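Folding T-shirts on a bamboo mat, any tricks?
I fold on the bed, on top of the summer mat. Shirts go down flat, but I can't get both sides even.

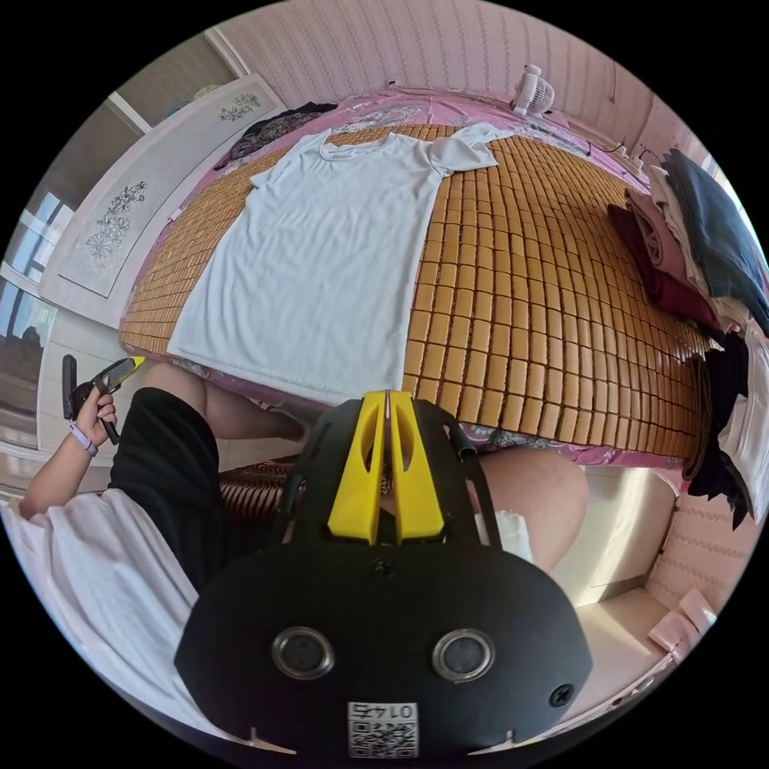
Manaia Doolan
Fold it face down. Bring each side in to the middle of the collar, sleeve back on itself, then hem up in thirds. I use the seams between the tiles as a ruler.
4 votes

Second answer
Do it on a table.
1 vote

Third answer
Smooth it from the collar down first. Mine end up 11 inches wide and fit the drawer.
0 votes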